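Work, Automation and the People Left Standing Next to It
Unit 4 handout: The wire bench at Florkitz

Read before the seminar. Bring the job sheet exercise from Unit 3, finished this time.

1. Background

Florkitz builds control cabinets. Its harness shop cuts, twists, bundles and sorts wire, and until a couple of years ago all of it was done by hand by 41 people, most of whom had been told at least once that wire work could never be automated. They were told this by management, during wage talks.

The robot cell came in one January under the name Pririco. Every automation project gets a friendly name. Payroll systems, you'll notice, do not.

2. What was promised

The launch memo made 2 claims. The first was that the cell would take over "repetitive handling." The second was that no one would lose a job. Both held up, in the way that memos do. Headcount in the shop is now 29. The other twelve moved to test and shipping, or retired a little earlier than they had planned, and the memo had not said which shop the jobs would be in.

3. What happened to the work

Wire is a miserable thing to hand to a robot. It bends, it springs back, it remembers the spool it came off. A person picks up a bundle and corrects for all of this without noticing, and so the correcting never appeared on a job sheet, and so it was never in the specification.

In the first months the bench staff did it anyway. They straightened, untangled and re-fed parts between cycles, and none of it had a line on the time sheet. The shop called this "babysitting." The vendor, Psarras, called it "operator interaction." When the cell reached 97 percent uptime, the figure went up on the canteen screen. The babysitting went up nowhere.

Key term: invisible work. Tasks that keep a process running but are missing from its official description. Look for it wherever a machine is said to run by itself.

4. Skill, up or down?

The textbook offers two stories. In one, workers are deskilled and end up feeding a machine. In the other, they are upskilled and end up supervising it. Florkitz managed both in one room – the same person may teach a new grip position at nine in the morning and spend the rest of the shift loading trays.

What changed most was who gets to decide that a part is good. That used to be settled at the bench, by hand and eye. It now goes through a screen called Cludico, which offers "accept" and "reject" and has no button for "it depends."
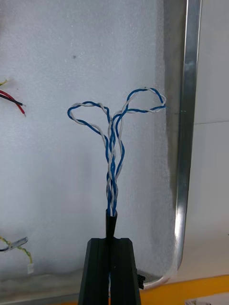
Fig. 4.1. Blue and white twisted bundle with two loops at the top, its black sleeve held in the gripper. Note the uneven twist along the stem.

Look at the twist in Fig. 4.1 before class and decide whether you would pass it. Then write down the rule you used, in words a machine could follow. Most groups need several tries and one argument.

5. For discussion

Who should be paid for the babysitting, and under what job title?

Florkitz asked bench staff to help write the reject rules after the cell was installed. What would have gone differently had they been asked before? Be specific about cost.

Rewrite the uptime figure as the night shift might have reported it.

Written work: one page on a task you have done for money that was not in your job description. Due at the start of the next session. Pages, plural, will be read as far as the end of the first one.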